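Ticket: Exhibit lines from two search warrants merged under one premises record
Product: Trendari Exhibit Register, desktop client and Cha import tool
Site: Plemedmont property store
Raised by: Yi-an Gil, property systems
Opened: Friday, September 4, 2020
Priority: 3
Status: Closed, fix applied, one item carried over

Summary

Two search warrants were carried out on the same day by the same team at unrelated addresses. After the handheld lists were imported, all exhibits appear under the first address. The second premises record exists but is empty. Paper exhibit labels are correct and agree with the officers' notebooks. The fault is in the register only.

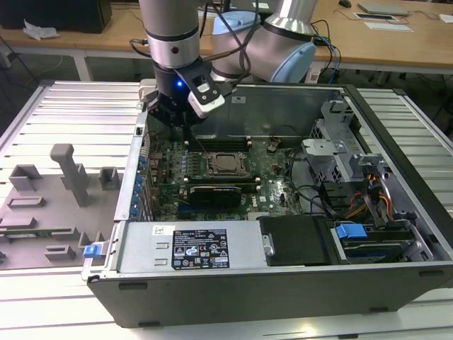

Reading time: 4 min

What was expected: one premises record per warrant, each holding its own exhibits, with the warrant reference carried down to every line.

What happened: 46 lines are held under the first warrant. Of these, 22 belong to the second. The warrant reference on those lines is wrong as well, so the continuity report prints them against an address they did not come from. No error was shown at import. The import log ends with "completed, no warnings".

Store staff have been told not to print continuity reports for either warrant until this ticket is closed. Physical movement in and out of the store is being recorded in the paper book.

Steps tried

Deleted the empty premises record and created it again. No change.

Re-imported the second list on its own in the test copy. The lines went to the first premises record again and were flagged as duplicates.

Re-imported the second list in the test copy with the first premises record removed. The lines went to the correct place. So the list itself is sound.

Changed the team code on the second list by one character and imported both. Both sets landed where they should. Reverted afterwards, as the team code is used in the duty returns.

Checked file size, in case this was the old problem from April, when imports stopped at 2,000 lines. Neither list comes near that.

Note from supplier, first reply

Please confirm client version and whether the handhelds were synchronised before leaving the first address. If a handheld is not synchronised it may hold the earlier premises identifier in memory.

Reply, Y. Gil

Client is current. Different handhelds were used at the two addresses, so a held identifier would not explain it. Both were synchronised at the store. Import settings file and both lists are attached to the ticket, names and addresses masked.

Note from supplier, second reply

Reproduced. Cha builds a batch key from the date and team code. The premises identifier should be added as a third part, but it is skipped when the setting "inherit premises from batch" is on. Your settings file has it on. Two lists with the same date and team code therefore get the same key, and the second is treated as a continuation of the first.

Please switch the setting off under Import, Batch rules, and restart the import service.
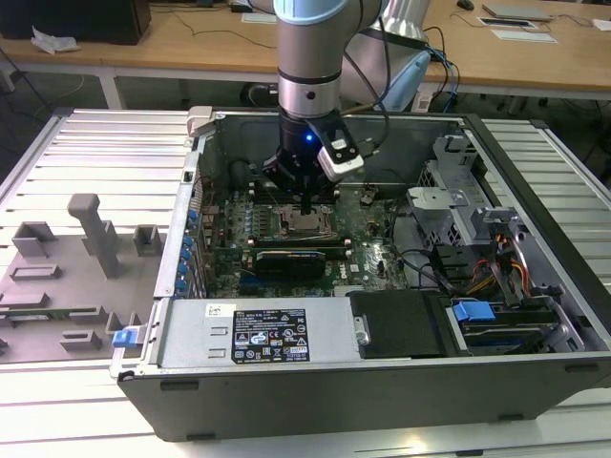

The inherit setting had been switched on here for parent and child exhibits, so that parts booked in under a larger item would take its address without retyping. We need that behaviour to continue. A computer tower, for instance, is one parent line, and if it is open on its side with the panel removed and a card still seated below the processor socket, as in the picture, the card is entered as a child line only when it is to be stored or examined separately. With the setting off, does the child line still take its premises from the parent, or will it be left blank?

Note from supplier, third reply

Child lines take their premises from the parent record whatever the batch setting. The option covers top-level lines only. The wording on the settings screen is misleading and has been passed to the documentation team.

Reply, Y. Gil

Setting switched off in the test copy. Import service restarted. Both lists imported again from the original files. Result: two premises records, lines divided correctly, warrant references correct, child lines filled in from their parents. Repeated with the lists in reverse order, same result.
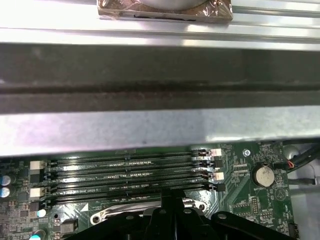 Component in brownish plastic film, resting on a metal rail.

Correction of live data

The live lines were not deleted, as deletion breaks the audit trail. Used Move Exhibit with reason code "administrative correction" and this ticket number. Each moved line now shows the wrong premises, the right premises, the user and the time. Exhibit numbers have not changed.

Continuity reports for both warrants printed and compared against the paper labels on the shelf. All agree. Entries from the paper movement book have been keyed in and the hold on printing has been lifted.

Searched the register for other days with a shared date and team code. One further pair found, under the Durkunau reference. Those lists were typed in by hand and did not pass through Cha, so they are not affected.

Carried over

The import log should warn when a second list matches an existing batch key. Raised with the supplier as a change request. No release given yet.

Closed by Y. Gil. Reopen on this number if the setting comes back on after a client update.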